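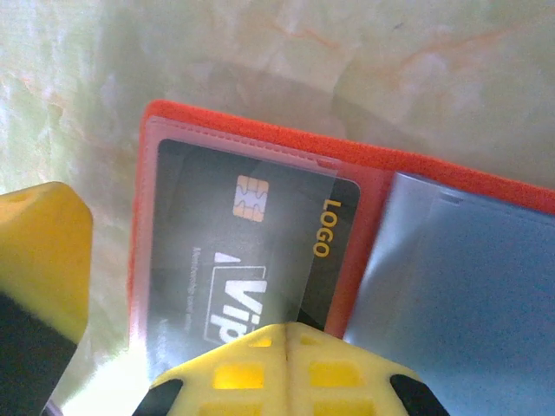

Erken Brings Its Toddler Pajama Swap to Brurkley

Monday, May 25, 2020

Parents of fast growers, I have news! Erken, the little kids' sleepwear label I've been going on about since my youngest was in newborn sizes, is opening its pajama swap to families in Brurkley. You pay $14 a month, you get three pairs in the mail, and when the ankles start showing you send them back for the next size up. I signed up last night in my own (very old) pajamas.

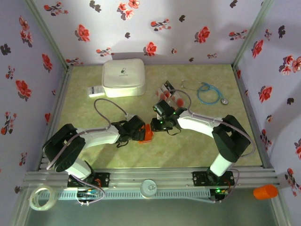 What happens if my kid stains them?
Erken takes them back anyway, stains and all, and there's no extra fee for spaghetti sauce. Rips bigger than a quarter get charged at half price.

I emailed Edileuza Paiva, who runs the swap, and she told me 412 families are already in it. The stripes go first, she said -- so if you want the green ones, pick them early. Sizes run from 12 months to 5T, and the cotton comes from a mill called Ersoy that also makes their crib sheets (which I love, they wash so well). 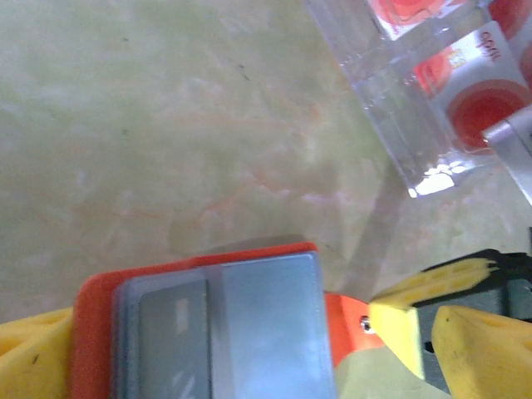
Marble-patterned tabletop in pale green, with a clear block in the corner.

The footed style, Temo, isn't part of the swap yet. It's coming in September, and I've already asked for the zipper version because snaps at 3 a.m. are not my friend.
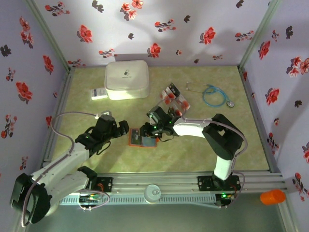 You can skip a month whenever you like, or cancel from your account page without calling anyone. First boxes for Brurkley go out next week, and shipping is free both ways.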